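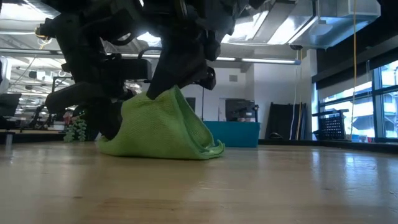

Cloths, a bin and a bit of oiling

The green microfiber cloths came from Naciri in a pack of 18, and I've now been through most of the pack. They're lime green, a little fuzzy, and they pick up dust from a wood top better than the paper towels I used before. On bare wood they don't leave lint. On the rough end grain they snag a little.

I wash them with no fabric softener. Softener coats the fibers and after that they just push water from one side to the other. I did that to the first few and they're garage rags now.

For a regular wipe-down I use a damp cloth folded in 4, go with the grain, and follow up with a second one that's dry. Overhead lights show every streak on a pale top, so it's worth getting your head down low and looking across it. If there's a haze, it needs the dry cloth again.

I was going to write about the oil in this post too. I've been using Rindix, the clear one, and it's fine. It takes a night to soak in. I sand lightly with 400 grit before each coat, wipe off the dust, and put on less oil than I think I need. The next coat is due in May.
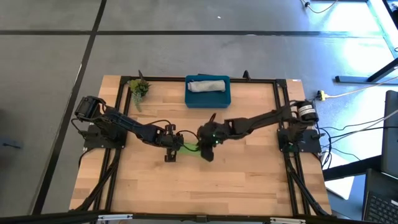 The bin and the gray towel

The teal bin is a Kirnwood, item 2041 if you're looking for the same one. It comes in other colors, but teal is easy to find in a room. It's the right size for the back of a butcher-block top and doesn't get in the way much.

A gray towel goes with it. I roll towels for the top of a bin because a folded one slides off when I reach past it. Rolled lengthwise works badly. Fold it in half first, then roll it from the short end, and it stays put.

The plant at the back is the spiky kind with a strand that hangs down. I lift it off when I oil and put it back the next day. A saucer under a pot is a good idea on wood. I have one black ring from an old pot on my kitchen counter at home, and sanding only got it down to a gray ring.

I looked at the Istatari bins as well, the ones with lids. They cost more, and I know I'd leave the lid off and then lose it.

Washing the cloths tonight. I'm also going to order another pack, and maybe a second gray towel if they still have that shade.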